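Annag Lindsay wants you to squeeze an orange

Ask Annag Lindsay what she does all day and she will put a gripper in your hand before she finishes the answer. She runs collection for the Bromlow project at Mimomwood, where people spend their shifts picking up fruit, moving it and setting it down, so that a learning system can study how it's done.

"I love this part, I really do," she says. "Everybody asks me about the model. Come and watch somebody pick up a kumquat with two fingers! There's so much going on in that one little move."

Lindsay came to the work from a packing shed, where she trained new sorters. She says the two jobs are closer than they sound. A new sorter learns by standing next to a good one, and the system learns from recordings of people holding the same kind of gripper the robot will use. By May the team had 343 recordings it was happy with, out of 631 made.

I asked what was wrong with the others.

"Mostly nothing dramatic. Somebody hesitates, or they nudge the fruit into place with their free hand, which the robot hasn't got. Or they do it beautifully but far too fast. We keep the fumbles if the person recovers, though. A fumble with a good recovery is gold, I'd take ten of those over ten perfect ones."

She is just as keen on mess. Early on, the team worked on a bare white table with one orange in the middle, and the first trained version did very well on a bare white table with one orange in the middle. Put a towel under the fruit and it went for the fold in the cloth.

"So out came the towels," she says, laughing. "Stripes, quilted stuff, plastic bags behind, whatever people had. Bags are wonderful because the light jumps around on them. And I want other fruit close by, touching if possible, so the system has to work out which one we mean."

Citrus is her favorite for teaching beginners. An orange forgives you if you come in a little crooked. A lemon shape rolls if you take it by the wrong end, and a kumquat asks for a much smaller opening and a slower close. Each person does 40 picks in a session, with a break after every 4, and Lindsay changes the layout during the breaks.

Her advice on the grip itself is short. Open wide enough to clear both sides, come in level, and let the two pads meet the peel at the same moment. "If one pad lands first, the fruit scoots. You feel it in your wrist straight away. I tell people to stop there, back off and line it up again, and to keep recording while they do it."

She'd like to move on to peaches next, and then to things that bruise if you look at them. For now she is happy with oranges, and she waved me over to try one from her current layout.
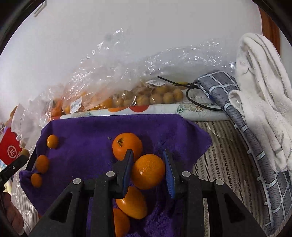
What the first robot trials showed

The early trials took place at Justberg, on a table Lindsay had never seen. "I was so nervous," she says. "It reached over, took the orange, put it in the bowl. Then it missed the next two, and I was still grinning." The misses have gone on her list, and she already has plans for the next round of layouts, with more shadows and more fruit tucked behind other fruit.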